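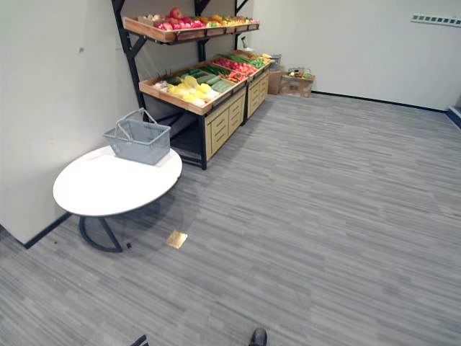 Tema 6. Seguro de comercio: ¿contenido, mercancía o avería de frío?

Apuntes de clase, módulo de seguros patrimoniales

Antes de empezar, un aviso: estos apuntes son para acompañar la clase y no sustituyen al condicionado. Os lo repito todos los años y todos los años alguien me contesta en el examen con una frase mía copiada tal cual, cuando lo que yo pedía era leer la póliza que estaba grapada detrás. Leed la póliza, por favor.

En el tema anterior vimos el continente (paredes, techos, instalaciones fijas) y nos quedamos a medias con el contenido. Hoy toca cerrar eso y entrar en lo que más discusiones genera en la práctica: las existencias que se estropean.

6.1. Qué metemos en cada saco

En una póliza de comercio normalmente vais a encontrar tres partidas: continente, mobiliario y existencias. Parece fácil hasta que te pones. Una estantería atornillada a la pared, ¿es continente o mobiliario? Pues depende de la definición que traiga el condicionado. En el modelo que usamos en clase, el de la aseguradora Grundale, las instalaciones fijas puestas por el inquilino van a una partida que se llama "obras de reforma", y si el tomador no la ha contratado se queda sin cobrar esa parte. En otros modelos van directamente con el mobiliario.

Las existencias son lo que se compra para vender, más los envases y embalajes. Ojo con la mercancía de terceros (lo que está en depósito, por ejemplo), que casi siempre pide una cláusula aparte.

Apuntad también cómo se valoran: a coste de adquisición el día anterior al siniestro, sin margen. Esto a los comerciantes les sienta fatal, y lo entiendo, pero el beneficio que no se ha ganado va por otra garantía, la de pérdida de explotación, que veremos en el tema 8.

6.2. Deterioro de género refrigerado

La garantía cubre el género guardado en cámaras o vitrinas frigoríficas cuando se estropea por una de las causas listadas. Las habituales:

Avería del propio aparato.
Fallo del suministro eléctrico de la compañía distribuidora.
Escape del gas refrigerante.

Y ahora lo que queda fuera, que es donde caéis casi todos:

El corte programado y avisado con antelación.
El interruptor que alguien bajó por descuido (en algunos condicionados sí entra, mirad siempre).
El género que ya estaba caducado.
El género que no estaba en frío.

Esta última la subrayo dos veces. Si el tendero tiene la mitad del producto en la cámara y la otra mitad a temperatura ambiente, la garantía de frío solo mira a la cámara. Lo demás, si se pasa, se pasa: es vicio propio de la mercancía y eso no lo cubre prácticamente ninguna póliza. ¿Y si se estropea por el humo de un incendio? Ah, entonces estamos en la garantía de incendio y sí hay cobertura, esté la mercancía donde esté. La pregunta que hay que hacerse primero es siempre la misma: ¿cuál ha sido la causa?

6.3. Carencias, franquicias y ese plazo de horas

Muchas pólizas exigen una duración mínima del corte. En nuestro modelo son 6 horas consecutivas. Consecutivas quiere decir seguidas, así que dos cortes de cuatro horas con la luz de vuelta en medio no suman ocho. Este detalle cae en el examen con bastante frecuencia, no digo más.

La franquicia se resta después de calcular la indemnización. Primero se valora el daño, luego se aplica la regla proporcional si hay infraseguro, luego se compara con el límite de la garantía y al final se quita la franquicia. En ese orden, que es el que fija nuestro modelo - otros condicionados lo alteran y el resultado cambia, probadlo en casa con la calculadora.

6.4. Caso práctico: la frutería de la calle Venport

Datos:

Existencias aseguradas: 53.000 euros.
Valor real de las existencias: 53.000 euros (no hay infraseguro, hoy estoy generoso).
Límite de deterioro en frío: 14 % de la suma asegurada en existencias.
Franquicia: 92 euros.
Siniestro: un escape de gas refrigerante a las 3 de la madrugada, detectado al abrir. Género perdido en cámara, 8.100 euros. Género perdido fuera de cámara, 640 euros.

Resolución:

Los 640 euros se van fuera desde el principio, porque no estaban en frío. Nos quedan 8.100. El límite es el 14 % de 53.000, o sea, 7.420 euros, así que el daño lo supera y nos quedamos en 7.420. Restamos los 92 y sale una indemnización de 7.328 euros.

Fijaos en que el plazo de horas no pinta nada en este caso: se exige para el corte de suministro y lo que tenemos es un escape. Si alguien se ha puesto a contar horas desde las 3, que vuelva al 6.3.

6.5. Documentación que pide el perito

Facturas de compra recientes, informe del frigorista, fotos del género antes de tirarlo y, si se ha destruido, el justificante de la retirada. También suele pedir el contrato de mantenimiento del equipo. Hay condicionados que lo convierten en requisito para cobrar, como el de Prurkirwood que os colgué en el aula virtual (cláusula 14, letra pequeña y bien escondida).

Para la próxima clase

Leed el caso Khổng, el del restaurante con dos cámaras y una sola póliza, y traed hecha la liquidación en una cara de folio. Quiero ver el orden de los cálculos, no me vale el resultado suelto. Las dudas, al foro de la asignatura, y las de última hora las vemos a las 9:00 antes de empezar.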